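Stostik Bin Sorting Set – README

Release 2025-07-24
Maintained by Czesław Kubiak and Roman Cieślak

Summary

Stostik is an image set of small electromechanical parts stored in open bins on a work table. It covers motors with attached leads, bare circuit boards, and the bins and trays used to stage them. The set was put together for part recognition and bin inventory work, where parts overlap, wires cross between parts, and bins are only partly filled.

The release contains 2399 images. Of these, 308 form the test split and 275 the validation split. The remainder is for training. Splits are made by layout, so two images of the same bin contents never fall in different splits.

Contents

images/ – one file per image, numbered in order of capture
labels/ – one JSON file per image, same number
layouts.csv – layout ID, part classes present, split
parts.csv – part class, supplier code, short description
CHANGES – list of corrections since the April draft

Part classes

motor_small: small cylindrical DC motor with two leads. Bodies vary in finish between batches. The shaft end is labeled when visible.
lead: wire attached to a motor. Labeled as a polyline, not as a box.
connector_white: small white connector at the end of a lead.
board_round: round circuit board with a notched outline and a central hole.
bin: shallow open plastic bin.
tray: metal tray, rectangular.

Boards are labeled as whole units. Components on a board are not labeled separately, including connectors along the board edge. The class connector_white applies to lead ends only.

Layout types

Mixed layouts keep each part class in its own bin, with a tray between the bins as the staging area. Single layouts use one bin and one part class. Dense layouts use a single bin with motors only and were added late, after Kazmi asked for harder cases.
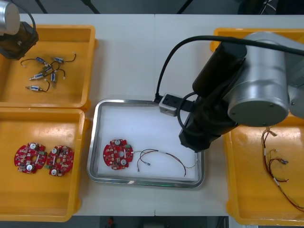 Mixed layout. Motors with leads in the upper-left bin, two round boards in the lower-left bin, steel tray at center.

Tangled leads are the main source of label error. Where a lead passes under a motor or another lead, the polyline continues only if both visible ends can be matched with confidence. Otherwise it is closed at the crossing and a second polyline is opened with the flag "unmatched". Do not use lead counts to derive motor counts.

Motors partly hidden by other motors are labeled if any part of the body is visible. The box covers the visible area only – it is not extended to the estimated full outline.

Boards lying close together get separate masks. If the outlines touch, the shared edge is assigned to the board on top. If neither board is on top, the edge is split evenly.

Labeling

First pass by Kubiak, second pass by Cieślak. Disagreements on class were resolved by a third reading at Viltora. A sample of 600 labels was redrawn from scratch to check box drift, and the corrected versions replaced the originals.

Known issues

– Scuffs on bin floors are sometimes picked up as leads by edge-based methods.
– Glare on polished tray rims can break the tray mask into two pieces. Merge on the tray ID.
– parts.csv lists two supplier codes from Sallico for the same motor. Treat them as one class.
– Bin IDs are per layout and are not stable across layouts.

Not included

No part dimensions, weights, or electrical ratings. No depth data. Board artwork files are not part of this release and will not be added.

Corrections

Send the image number, the label ID, and the proposed class or outline. Reports without a label ID are held until the next full review.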